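Garside household tip to close two days a week

The household recycling site on Garside Lane will shut on Tuesdays and Wednesdays from the start of next month, the district council has confirmed.

The change was agreed in May as part of a review of opening hours. Residents were told by letter this week. The site will keep its present hours on the other five days, opening at 8am and closing at 6pm, with last entry 15 minutes before the gates shut.

Wayne Dawber, who manages waste services for the council, said the two days chosen were the quietest of the week.

"We looked at the gate figures for the whole of last year," he said. "On a Sunday in spring we can have 600 cars through. On a wet Tuesday it might be 200, and most of those are in the first couple of hours."

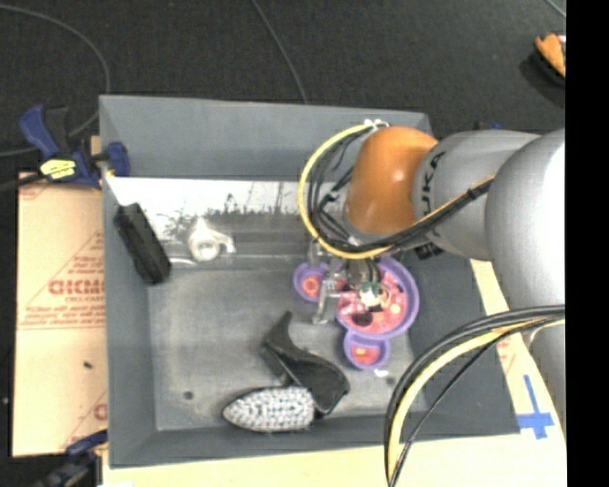 The council received 601 replies to its survey on the plans. Most people who answered said they used the site at weekends, but a number of shift workers asked for at least one late evening. Mr Dawber said a later closing time on Thursdays would be looked at in the autumn.

There will also be a change to what can be left at the site. Plasterboard and soil will be charged at £5 a bag, payable by card at the gate. Garden waste, scrap metal, wood, small electrical items and cardboard will still be taken free of charge. Paint tins will only be accepted if the paint inside has dried out.

Vans and large trailers will need a permit, as they do now. Permits already issued will stay valid until their printed end date and do not need to be swapped.

Some residents on the Farkulska estate, which is the nearest housing to the site, have raised concerns about queues on the days that remain. Cars already back up to the mini roundabout on bank holidays. The council said it would put out extra signs and ask drivers to turn left into the site only.

Kerbside collections are not affected. Anyone without a car can still book a bulky item collection by phone or at the council offices.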